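# Stivard soft pads for two-finger grippers

I make these in a shared workshop and I use them on my own arm nearly every day, so this page is part shop listing and part me rambling about them.

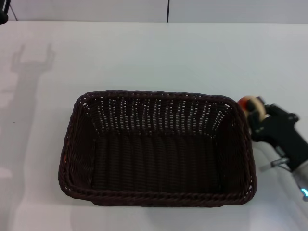

Clustport wrote in to ask whether the pads only suit round things, and said the last set they bought (from another seller) was fine on balls and hopeless on anything with a flat side. Fair question! Mine have a shallow curve down the middle and flat strips along both edges, so a small box sits on the strips and a ball settles into the curve. Very thin stuff like playing cards is still a pain, and I wouldn't buy these for that.

## What you get

- 2 molded pads, one for each finger
- 10 screws (you won't need them all, but they roll under the bench and then they're gone)
- a paper drilling template
- a card with my build notes on it

The part number is 1151 if you're reordering. Please put it in the message box, I still pack everything by hand and my handwriting on the bins is terrible.

## How I got here

My build started as a tidy-up job. Pick a small thing off a white table, drop it in a basket, do it again. I figured the code would eat my evenings, and it did eat a few, but the bare fingers were what really drove me nuts. Anything smooth would squirt out the side as soon as I closed them a bit too hard, and if I backed off the force it would droop on the way over. I tried rubber bands, then bathtub tape, then a weird foam phase back in November that I won't go into.

The pads I sell now are the Palaniappan pattern, named after the mold I pour them in. I ran a set for 1000 closes on the bench before I listed them and the edges had gone a little shiny, with no tears. Yours may wear faster if you're grabbing rough stuff.

## Fitting them

Power the arm down first. Tape the template to the finger, mark the holes, drill, and then wipe off every bit of oil before the pad goes on. Snug the screws until the pad just stops sliding – any tighter and it bulges in the middle. After that, redo your closed position, as the fingers now meet sooner than they used to. I forgot that step on my first set and spent a whole evening blaming the motor.

One more thing if you're dropping into a basket or a bin: come in higher than you think you need to and clear the rim before you open. The pads add a bit of width when the fingers spread.

## Ordering

They ship in a padded envelope. I also make a firmer version called Cindska for heavier parts, but that mold is being redone and I'm not taking orders on it yet. Updated 7th July.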